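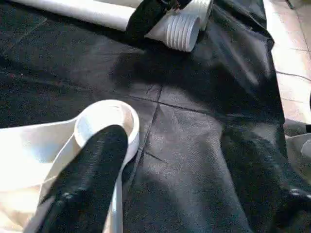
5 min read

Home Reports Coursework Search Back to list

Street Lighting and Night-time Light Levels in Student Bedrooms, Hastasstead

Final project report, submitted May 26, 2025

1. Background

The lamps on Stindari Road and the two streets behind it were changed from sodium to LED units over the winter. Residents of the Tsang building, a student block whose longest side faces the road, were told that the new lamps would put less light on the building, because the light is aimed down at the road and pavement. Several residents reported the opposite. The housing office had no measurements from before or after the change, so neither claim could be checked.

This project measured the light entering bedrooms in the block after dark. It does not compare the old lamps with the new ones. The aim was to find out how much the level varies between rooms, and which features of the room (floor, side of the building, type of curtain) go with a high or low reading.

2. Method

Readings were taken with an Oltus handheld light meter borrowed from the physics store. The meter was set to its lowest range and zeroed with the cap on before each room. It was placed face up on the pillow end of the bed, with all room lights off and chargers or other small lights covered. A second reading was taken with the meter held upright against the inside of the window glass, facing out.

Each room was measured with the curtains open, then closed in the way the occupant normally closed them, then closed again with the edges pressed to the wall. The third position was added after the pilot, when it became clear that a large part of the light in the pilot rooms came round the sides of the curtain and over the rail.

Measurements were made on evenings in May, starting no earlier than one hour after sunset. Cloud was noted by eye as clear, part cloudy or overcast. In total 718 readings were taken in 29 rooms. Of these, 194 were taken under overcast sky and are treated separately below, as low cloud over the town reflects light back and raises the reading on the side facing away from the road.

Rooms were included if the occupant agreed and signed the form. They were therefore not chosen at random, and people who were already bothered by the light may have been more willing to take part. The ground floor is under-represented.

3. Results

3.1 Floor

With curtains open, the first floor on the road side gave the highest readings at both the window and the pillow. The lamp heads are slightly above the level of the first-floor windows. Readings fell on the second floor and again on the third. On the top floor, road-side rooms were close to the level of rooms at the back of the building.

The pattern is less regular on the ground floor. Two rooms there are screened by the hedge and gave very low readings. The one unscreened room was similar to the first floor. No average has been given for the ground floor as the number of rooms is too small.

3.2 Side of building

Rooms at the back were darker than rooms at the front on every clear evening. Under overcast sky the difference became smaller, mainly because the back readings rose. The car park floodlight, which is on a timer, affected four of the back rooms until it switched off. Readings from these rooms were repeated later in the evening and only the later set was used.

3.3 Curtains

Closing the curtains reduced the pillow reading in every room, but by very different amounts. The standard curtain supplied with the room is unlined. It hangs from a rail fixed just above the window recess, and stops short of the sill in rooms where the radiator is below the window.

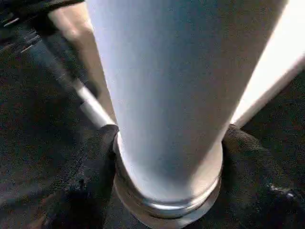
In rooms with the standard curtain, pressing the edges to the wall made little further difference, which suggests that most of the light was passing through the cloth. In rooms where the occupant had added a lining or replaced the curtain, the reverse was true. The cloth let almost nothing through and the remaining light came from the gaps, so pressing the edges down lowered the reading a good deal. In one room the gap above the rail alone accounted for nearly all of the light on the pillow.

Curtain colour was recorded but is not reported. Dark curtains were also the thicker ones in this sample, and the two effects could not be separated.

4. Sources of error

The meter's resolution is poor at the bottom of its range. Many of the closed-curtain readings were only a few steps above zero, and small differences between them should not be relied on. The zero also drifted when the meter had been carried in from outside. From the second evening it was left indoors before use.

Passing cars produced short peaks. The rule used was to wait until the display had held steady for a slow count of ten, but on busy evenings this was not always possible and some readings may be slightly high.

Bed position differs between rooms. In most the pillow is on the wall opposite the window, but in corner rooms it is directly beneath it, where the sill shades it. Corner rooms are marked in the data table and were left out of the floor comparison.

5. Discussion

Floor level and curtain type were the strongest factors among those recorded. A lining would be of most use on the first and second floors at the front. Fitting linings throughout the block would be hard to justify from these results, given how dark the back and top-floor rooms already are with the standard curtain closed.

A lining on its own will leave the gaps at the rail and sides. A longer rail with returned ends would deal with the sides. This was not tested. Shielding the lamp heads on the side facing the building is another option and would be a matter for the council.

The readings say nothing about sleep. A short question on sleep was included on the consent form, but the answers were too brief to use.

6. Further work

The measurements should be repeated in winter, when the trees on Stindari Road are bare and the lamps come on earlier. A logging meter left in place overnight would remove the problem with cars and would show when the car park floodlight switches off. The ground floor needs more rooms.

Appendix A: data table (separate file)
Appendix B: consent form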